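We use cookies to remember your preferences and see which posts get read. Accept | Manage

Learning to love the B-side
2020-02-20
3 min read

I bought a box of second-hand 45s in August and my evenings haven't been my own since. It came from Talance, the little record shop behind the bakery, and it was mostly Canadian pop and folk singles from the seventies with a few oddballs mixed in. I wanted one song out of it. One! Now I own a cleaning brush, a stack of paper sleeves and a plastic adapter that lives in my coat pocket for reasons I can't explain.

What I've been doing, and what I want to ramble about today, is listening to the wrong side first. My rule (completely made up, feel free to ignore it) is that I'm not allowed to play the hit until I've played whatever was tucked in behind it at least twice. 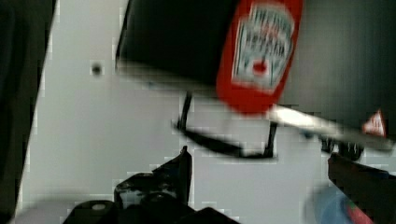 Why did singles have a B-side at all?

A record has two sides and the label had to put something on the other one. Sometimes that was a leftover from the album sessions, sometimes an instrumental, and sometimes a song the band loved and the label didn't.

That last kind is the one I'm hunting for. You can usually hear it within a few bars, too. The playing is looser and the singer sounds like they've stopped worrying about the radio. My favourite so far is by a group called Flomero, whose A-side is a perfectly nice ballad with strings all over it. Flip it over and there's this scrappy, grumbling thing with an organ that's a hair out of tune and a drummer who speeds up in every chorus. I've played it so often that I catch myself tapping it out on the steering wheel, speeding up in all the same spots.

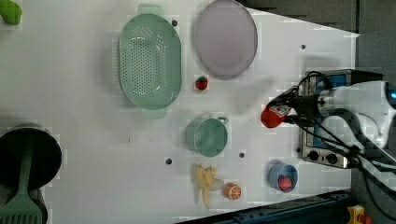
The other thing I've noticed is how short they are. I had one on while the kettle boiled and it was over before the water was ready, and that included a key change and a whistling solo. There's something lovely about a song that shows up, says its bit and leaves. I have streaming playlists that go for 11 hours and I couldn't hum you a single thing off them, but I could sing you both sides of any of my top three 45s, whistling included.

I did try to find out more about Flomero and got almost nowhere. The shop had a pile of old music magazines under the counter — the kind printed on paper so thin you can read the next page through it — and I came home with a couple of issues of Pangilinan, a long-gone newsletter for people who collected this stuff the first time around. It's wonderful. Half of it is classified ads, and the other half is people arguing about pressings. 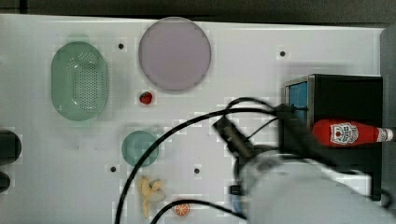
There's a piece in that one on Dereo, the tiny label that put out my scrappy organ song. According to the article they pressed 1,450 copies and then ran out of money for sleeves, so the whole lot went out in plain brown paper. Mine is in plain brown paper! I had assumed somebody lost the original years ago and very nearly threw it in the recycling. I've now put it inside a second sleeve, which is possibly a bit much for a bit of brown paper with a coffee ring on it.

I wrote about the flip-side rule in my last post and wondered if I was being unfair to the hits. A few of you had opinions.
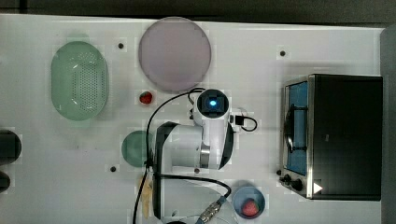 Marigold Lane wrote that I've got it backwards, and that the only fair way is to play the A-side first, the way people did when they brought the record home, so the other side can surprise you. She also thinks drummers who speed up should be sent back to practise with a metronome.

I'll give the first part a go. There are still a few singles at the bottom of the box that I haven't touched, including one with no label on either side, so I won't even know which way up I'm starting. The metronome idea I'm ignoring completely. That drummer is the best thing on the record, and I'm off to put it on again before dinner.

Get new posts by email. Enter your address to subscribe. Unsubscribe any time.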